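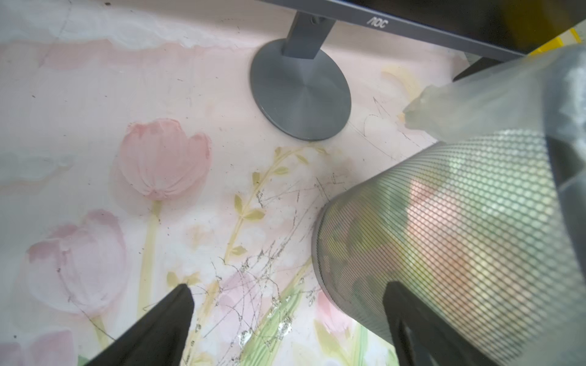 Page 3 of 7

Print this thread | E-mail this thread

Graltville Automation Forum > Good practice > Table rules for small two-arm cells

rcha_bench
Wednesday, 9:40
We are writing the rules for desk cleaning tasks at our site, and I would like opinions on three points before August.

1. A work mat must be replaced when the printed layer is scraped through. At present our draft says "when it is worn", and every person reads this differently.
2. Thin plastic film may touch the object, but it must not lie between the fingers when they close.
3. No hand tools on the table while the arms have power.

Point 3 is the one where my colleague Sang-wook Son and I do not agree.
– Ro-un Cha

son_sw
I will answer for myself, then. A tool outside the reach of both arms does no harm. If we forbid it, people put the pliers on the floor or in a pocket, and this is worse. I prefer a marked zone.

mill_and_mesh
For point 1, scraped through is too late for me. Silvery patches reflect light, and our wrist camera had trouble with them. We change at the first flaking. A mat costs less than a morning of bad runs. 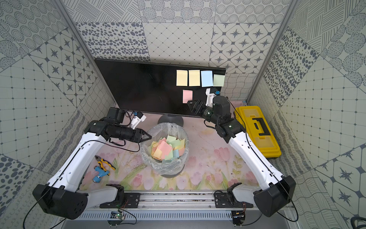

4 min read

rcha_bench
To son_sw: pliers under the left arm are not outside its reach, only outside its usual path. In my opinion the rule must be written for the unusual path. The toolbox on the right side I can accept if the lid is closed.

tidyloop
What is your rule for the bin? With sticky notes and a bag liner, we ask that the loose edges are folded over the rim and taped. We had 73 stops in one month at Brallov, and 30 of them were a liner caught in a jaw.

son_sw
Tape is good, I will add it. But then somebody must change the bag with tape on it, and they will skip it by the second week.

mill_and_mesh
Use two clips. Also please write how full the bin may be. Ours says two thirds, then power off and empty by hand.

kang_reader
I disagree with writing so much. The Kang cell sheet at my work has 98 lines and people read the first five. One page, large letters, near the switch.

rcha_bench
One page is fair. I will keep the mat rule and the film rule on it, and move the bin to the daily check. For the tools I will try the marked zone for some 30 shifts, with the stop log open beside it. Sang-wook may choose the color of the tape.

son_sw
Yellow, then. But the pliers have yellow handles also, so maybe red.

Thread views: 3,890

We use cookies to remember your login. By reading on you accept this.

Contact | Copyright Workico Forums | Back to top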